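How to fold jeans so they stay folded
Marichka Maksymiv
May 25, 2019

I love folding jeans. There, I've said it! T-shirts slither about and fitted sheets are a misery, but a pair of jeans wants to be a neat parcel, and once you've got the knack you can get through a whole family's worth before the kettle has boiled.

You'll need a flat surface at a comfortable height. I use the bed with something firm laid on top, because a mattress dips in the middle and you end up folding into a hollow. A woven mat, a big tray or a large piece of stiff card will all do the job. Mine came from the market in Skostell and I've used it nearly every day since.

Step 1. Empty the pockets, all of them, including the tiny one. Do up the button and the zip.

Step 2. Hold the jeans by the waistband and give them two or three good hard shakes. This gets rid of most of the creases from the line – I hardly ever iron denim now.

Step 3. Lay them down front side up and run your palms from the waist to the hems. Don't worry if the legs hang off the end of your mat or over the side of the bed. You only need the top half flat for now.
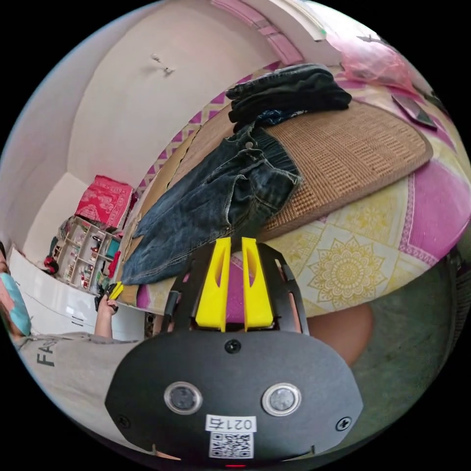 Step 4. Bring one leg over the other so the back pockets are on the outside. Line up the side seams first and let the hems sort themselves out. The crotch will stick out in a little triangle, so tuck that in to make a straight edge.

Step 5. Take the hems up to just below the waistband. Stop short by the width of your hand! If you go right to the top, the bundle gets too fat at one end and topples over.

Step 6. Fold in thirds, starting from the folded end and working towards the waist. Press down firmly with your forearm after each turn. You should have a chunky little block that stands up by itself.

For a shelf, skip the thirds and fold in half once more. The pile will be flatter and wider, and you can put lighter things such as leggings and vests on top.

Very stretchy jeans spring open again whatever you do. My son Gilbert has two pairs like that, and I roll them instead, starting at the hems and rolling quite tightly, then park them at the end of the drawer where the others hold them shut.

I sort by colour as I go, blacks and dark greys in one stack and blues in another, so there's far less rummaging on school mornings. In July I'll be doing the same with shorts, which only need steps 4 and 5 and a quick press. Happy folding!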